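Motion Deserves a Place in the Brief

For most of the past decade, studios that produce logos and title graphics have treated animation as a finishing step. The still mark is drawn, approved, and registered. Only afterward is a motion designer asked to make it move, usually with a deadline already fixed and a budget already spent. It is our position that this order of work should be reversed, or at least loosened, and that clients should expect to see movement at the first presentation.

The case begins with where logos are now encountered. A channel ident, an app opening, a sponsor card before a short film, a lobby screen: in each of these the mark arrives over time. The viewer meets it as a sequence lasting two or three seconds. A design that has been judged only as a still has been judged in the condition under which fewer and fewer people will meet it.

The rebranding of Saha, a regional arts channel, is instructive. The still mark consisted of four stacked bars with a narrow opening between the second and third. On paper it was well proportioned, and it passed through review without difficulty. When the animation was commissioned, the opening could not be made to read at broadcast speed. The motion team prepared 70 versions over one winter, and the one that was finally used required the bars to be redrawn. Signage that had been manufactured to the first drawing had to be replaced. Had a rough animatic been placed beside the first sketches, the weakness would have been visible in an afternoon.

Grellinon, a studio of modest size, works in the other direction. Its designers begin with a gesture, such as a fold, a turn, or a slow spread of weight from one side to the other, and draw the still mark as one moment taken from that gesture. The toolkit it delivered for the Roltard film series contained 107 files, of which the static logos were the smallest part. The remainder set out timings, easing curves, holds, and permitted transitions, together with a short sound guide. Editors who joined the series in later years were able to build new openings that belonged to the same family without consulting the studio.

There are objections, and they merit a serious answer. The first is cost. Motion work is expensive, and a client who rejects a concept at the first meeting will not wish to have paid for rendered animation. We agree. Rendered animation is unnecessary at that stage. A sequence of gray shapes at low resolution is sufficient to show whether an idea can travel, and many designers can produce one in the time it takes to mount presentation boards.

The second objection is that movement flatters poor drawing. This is true, and every experienced art director has seen a weak mark carried through a meeting by a handsome camera move and a swell of strings. The remedy is procedural. The still and moving versions should be shown separately, the still first, and each should be assessed by its own criteria. A mark that depends on its animation to be recognized will fail on an envelope, and envelopes remain in use.

The third objection concerns permanence. Styles of movement date faster than styles of drawing. The bouncing letters of one year and the liquid transitions of the next are easily placed by anyone who has worked in the field. A toolkit should therefore distinguish between behavior that is essential to the identity and behavior that may be revised. In practice few do. Of the 352 pages in the Tomado guidelines, a document admirable in most other respects, only a single spread addresses which movements may be retired and by whom.

Schools also have a part in this. Lettering and timing are still commonly taught in separate departments, and students graduate fluent in one and hesitant in the other. A shared first-year exercise, in which a single letter must be drawn, moved, and brought to rest, would do a good deal to close the distance. It would also give young designers practice in the hardest skill of all, the hold at the end of a move. Most beginners make it too short.

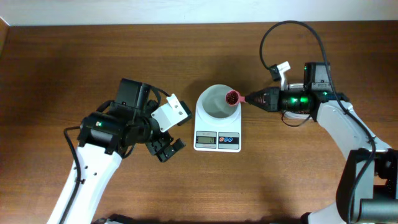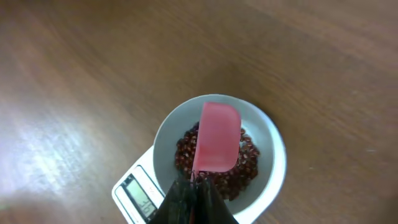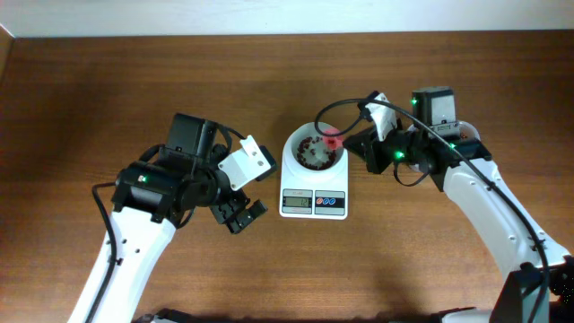

Three views from the same tabletop.

We recommend that commissioning clients amend their standard brief to request one rough moving study for each concept submitted, and that studios price this work openly as part of the concept fee.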